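Timing, Feel and a 60-Millisecond Problem

I have played second keyboard in an improvising group for long enough to distrust most talk of musical telepathy.

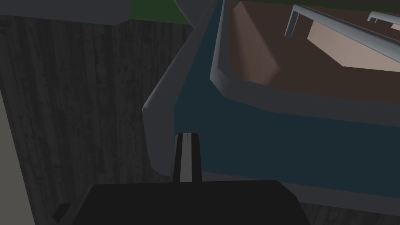
A listener wrote to me after our November set to say that the two keyboards seemed to be breathing together in the long quiet section, and asked whether we had rehearsed it. We had not. The message went on to say that the effect stopped being convincing once the drums came in, and that from the back of the room the band then sounded like two groups playing the same tune.

I think both remarks were correct, and I think they have the same cause.

The set was at Punura, a long narrow room with a low stage at one end. We ran both keyboards through a small digital mixer and monitored on headphones. The other player used a Kusamex, which has its own sound engine. I was running a Umix controller into a laptop. The Kusamex responds to a key almost at once. My laptop had been left on a large buffer after a recording job, and when I measured the full path from key to headphone at home, it came to 60 milliseconds.

That is a large delay. A pianist working alone can adapt to it, in the way that organists adapt to pipes at the far end of a church. You play ahead of where you want the sound to be. After a few minutes the hands do it without being told. The trouble is that the correction is learned against one sound source, and it does not carry over well when other people are also being listened to.

In the quiet section there was no fixed pulse. Each of us played a phrase, left a gap and waited. A late entry in that setting is heard as patience. The other player heard me arriving slightly after the expected point, left more room, and I took the extra room as an invitation. By the third or fourth exchange we were both leaving longer gaps than either of us would have chosen. On the recording it sounds considered. I would like to take credit for it, but the buffer setting did a good share of the work.

When the drums entered, the same delay became an error. The tune is an old slow reel that we took from the Ó Conaill tune book and play at 146 beats per minute, well above the speed it was meant for. A beat at that tempo lasts a little over 410 milliseconds, so 60 milliseconds is close to one seventh of a beat. I was pushing ahead to compensate, but I was also listening to the drummer through the open side of my headphones and pulling back toward the acoustic sound. My timing wandered between the two. On the recording you can hear me land early, then late, then early again, over a span of eight bars.

I spent an evening going through the recording in an editor, marking the start of every keyboard note that ought to have fallen on a beat. There were 424 of them across both players. The Kusamex notes sit in a tight group just behind the drums. Mine are spread over a much wider range, and they form two clusters, one for each strategy. I had expected a single smear. Seeing two clusters changed my view of what had gone wrong, as it suggests that I was switching between two stable ways of listening, each of which would have been usable if I had stayed with it.

This has some bearing on what people mean when they say that players are in communication. During the quiet section the information passing between us was mostly duration – how long to wait, how long to hold. That channel tolerates a lot of delay. During the fast section the information was position, and position does not tolerate much delay at all. The audience had no way to see which kind was in use, but the listener who wrote to me heard the change at the exact point where it happened.

I have since made 3 changes. The laptop now runs at the smallest buffer it can hold without clicks. I keep both sides of the headphones closed, with the drums fed in through the mixer, so that everything reaches me by the same route. I also record a short test phrase against a click before each set and check the offset on the screen.

We played the reel again last month with the new settings. The fast section was steady. The quiet section was shorter, by almost a minute, and I noticed while playing that I was filling gaps I would have left open before. I have been trying to leave them open on purpose since then, with mixed results. Waiting deliberately feels different under the hands from being made to wait, and the other player answers it differently too. Next time I may put the delay back for the opening and take it out before the drums, if I can find a way to switch the buffer without the audio dropping out.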